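Section 4. Entering your first export lot in Skorach

By now you should have your member login and your scales connected (if the scales are still sulking, go back to Section 3 and have another try with the cable before you carry on). In this section we take one lot of dried beans from the store and get it onto the export list, where the buyers at Courtois can see it and make you an offer. It takes a good while the first time and hardly any time after that, so do put the kettle on and don't feel rushed.

Before you start, have these to hand: your grower number, the store receipt, the moisture slip from the Cutville depot, and the price floor notice for the current season. The notice is the green sheet that Verena Baumgartner sends out every May, and if yours has wandered off she is always happy to send another.

4.1 Opening the lot

1. Sign in and choose Lots, then New Lot. You'll be asked whether the lot is for home sale or for export. Choose Export.

2. Type in your grower number. Your name and holding should come up by themselves. If somebody else's name comes up, stop there and ring the office, please, as the lot will otherwise be paid to them!

3. Choose the crop and the grade exactly as they are written on the store receipt. "Second" and "Second, hand-sorted" sit next to each other in the list and are very easy to mix up.

4. Enter the weight in kilograms. The smallest lot we can offer for export is 1,000 kg. If you have less than that, you can join it to a neighbour's, and Section 6 takes you through shared lots at a gentle pace.

5. Enter the number of sacks. In our practice lot we have used 498, and you're welcome to copy that figure while you're learning.

6. Copy the moisture reading from the slip, with its decimal point, and press Save Draft.

Note: a draft can be seen only by you and the office. You can come back to it as often as you like, and it will wait for 55 days before it is cleared away. 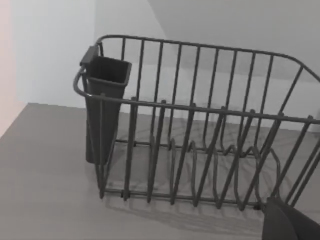
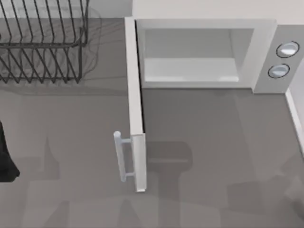
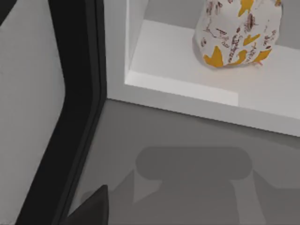 Can I ask for more than the floor price?
By all means do. The floor is the lowest figure all the members have agreed to accept for a grade, and you may put any asking price above it. Buyers see your asking price beside everybody else's, so it's worth a look at the day's list first.

4.2 Setting your price

7. Open your draft and choose Price. The floor for your grade is filled in already, taken from the season's notice. Check it against your green sheet all the same.

8. Type your asking price per tonne in the box underneath. Leave out spaces and currency signs, as the box is rather fussy and will simply turn red.

9. Choose how long the price should stand. Most members pick two weeks, which gives an overseas buyer time to arrange the shipping and gives you the chance to think again if the market moves.

10. Press Check Lot. A tick will appear beside each part that is complete, and a short message beside any part that isn't.

Caution: do not enter a price below the floor, even if a buyer has asked you to in a friendly way over the telephone. Skorach will let you save it, but the lot will be held back and the office will have to speak to you before it can go any further.

4.3 Releasing the lot

11. When every part has its tick, press Release. You'll be sent a code by text message. Type it in and press Confirm.

12. Write the lot number on your store receipt, in ink, and keep the receipt until you have been paid.

Caution: once a lot is released, the weight and the grade can't be altered from your side. The price can still be raised, though never lowered, until an offer has been accepted.

Note: if you see message 41 at this point, your export declaration has run out. Garba Iyamu looks after declarations at the Gratier office and can usually renew one the same morning, provided your holding details haven't changed. Your draft is quite safe in the meantime.

Offers come in under the Messages tab. How to read them, compare them and politely turn them down is covered in Section 5.

Section last revised 21/02/2025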